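On the Keeping of Household Records

Posted in: Domestic matters

It has been the practice of this blog to set out, once a year, how the household papers are kept. Several readers have written since the last such post to ask whether the system described there has survived. It has, with changes, and the purpose of the present post is to record them.

The household's papers were, until two winters ago, kept in a single deep drawer. The drawer contained guarantees for appliances that had long since been given away, three copies of the same water bill, and a quantity of correspondence concerning a boundary hedge. When the boiler required attention, the service record could not be found, and a full inspection had to be paid for a second time. A decision was taken that the drawer should be emptied.

The contents were sorted over the course of July. The final figure was 3,176 sheets, counted as they passed through the hand scanner, which keeps its own tally. A large part of this was bank statements. These had been retained in full, with their envelopes, and in many cases with the advertising leaflets that came inside the envelopes.

The arrangement now in use rests on box files. The first set was bought from Hatier and proved unsatisfactory. The spring clips were strong, but the lids would not close once the file was more than half full, and the labels came away in warm weather. The present set is from Prestetti. They are plainer and slightly deeper, and the label sits in a slot. There are 25 of them on the shelf in the back bedroom, which is more than the household strictly needs, and a few have been left empty for the time being.

Each file has a subject and no date. This was a point of some difficulty. The previous system, in so far as there was one, placed everything by year, and it was found that one seldom remembers the year in which a washing machine was bought. One does remember that it was a washing machine. Papers within each file run with the newest at the front.

The following subjects have a file of their own: the house itself, including surveys and the deeds; heating and water; electrical goods; the car; insurance of all kinds; pensions; medical letters; the garden; and the allotment, which was formerly placed with the garden but generates a surprising amount of post. School reports and similar items are kept in a separate trunk and fall outside the scheme.

On the question of how long papers should be kept, the rule adopted here is a cautious one. Anything touching on the property is kept without limit. Guarantees are kept for as long as the article remains in the house. Ordinary receipts are kept for a year and then destroyed, unless they relate to something that might be claimed on the insurance. Tax papers are kept for longer than is required. Readers should make their own enquiries on that point, as the rules differ according to circumstances.

The shredder also deserves mention. The first machine, a Sani, was rated for short periods of use and was asked to do rather more than that in July. It was replaced by a Rurkik, which is louder and takes up more floor, but has given no trouble. It is run on a Friday, late in the afternoon, when the noise is least likely to inconvenience anyone. The shreddings go to the compost heap in modest amounts. Glossy paper is excluded.

A number of correspondents have asked why the papers are not simply scanned and thrown away. Much of the material has been scanned. The scans are held on two separate drives, one of which is kept at a relative's house and exchanged at Christmas. The paper has been retained all the same in those cases where an original signature is present, or where the letter is of some family interest. The hedge correspondence comes under the second heading – it runs to nearly a whole file and is better reading than might be supposed.

The cost of the exercise came to slightly under 100 pounds, leaving aside the second shredder. The larger expense was in evenings. Those considering a similar course are advised to begin with a single subject and to finish it before opening another. An attempt was made here to sort everything at once on the dining table, and the table could not be used for meals for the better part of a fortnight.

One matter remains unsettled, namely instruction manuals. They are too thick for the box files and too often needed to be put in the loft. For the present they stand upright in a magazine rack beside the kitchen door, in no particular order. A further post will follow when a better home has been found for them, and suggestions may be left in the usual place.

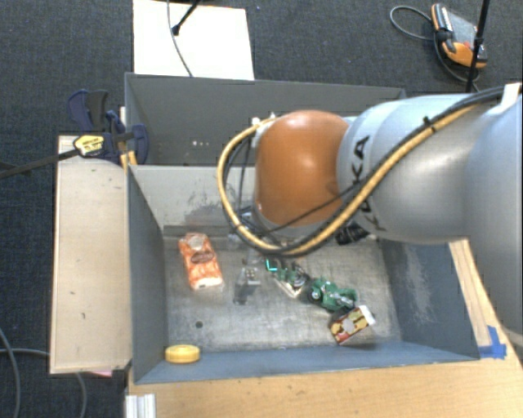 Comments on this post will remain open until the end of the month. Those who wrote concerning the labelling of keys will receive a reply in due course – the subject is a large one, and the key cupboard has not yet been begun.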